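4.2 Division of labor at the refurbishing bench

The Drurkeo site takes in retired servers and workstations, strips them, and sells whatever still has a buyer. In April the bench received 3329 machines, most of them on pallets whose paperwork described some other pallet. Before Istik was installed, one technician opened a case, pulled the memory, lifted the processor, cleaned it, graded it and wrote the grade on a sticker. Management called this "end-to-end ownership." The technicians called it Tuesday work, on whatever day it happened to fall.

Istik now handles the processor step. The remaining steps stayed with people, though they were cut up and put back in a different order. Memory comes out first, at a separate table, so by the time the arm reaches the board the slots have been cleared. The heatsink is also removed by hand. Cleaning was the subject of a long argument, and Figure 3 gives a fair idea of what the argument was over. 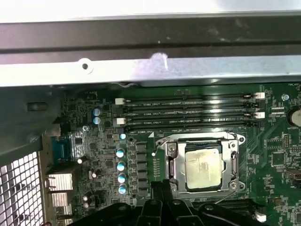 Figure 3. Board with empty memory slots and leftover thermal paste on the processor, gripper below the socket.

The original plan by the integrator, Soylu, assumed a clean heat spreader. The old paste had not been consulted. During the first weeks a technician wiped every processor before the arm went in, which meant that the automated step had created a new manual step almost as long as the one it replaced. The job appeared in no work instruction. It was known on the floor as "doing the dishes" and was assigned, by a process all our interviewees declined to describe, to whoever had come back last from lunch.

Facundo Navarrete, who had graded processors at the bench before the change, put it this way: "They told me the robot would take the boring part. It took the part I was good at, and I got a cloth." He has since become the person others fetch when the arm stops - a role with more standing than the cloth, and so far with the same pay.

Handling was the second point of friction. A socket of this type has a dense field of contact pins and does not forgive a dropped chip. Technicians had always worked by the edges of the processor and by a feel they found hard to put into words when Soylu asked them to. What came out of those sessions was a set of 142 notes, many of them contradictory, and a pair of padded fingers.

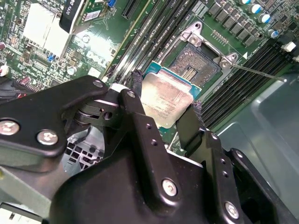
Figure 4. Processor held at an angle between padded gripper fingers, beside the open socket.

Of the 142 notes, 53 concerned the angle of the chip. Several of the technicians recognized their own habits in the way the arm moved, and two asked whether that counted as training and, if so, who should be billed. The question was passed to Jelico, the staffing firm that employs half the bench, and had not been answered when our fieldwork ended.

Stoppages were logged by hand in a notebook next to the bench. We coded almost 700 entries. The most common remark was "again."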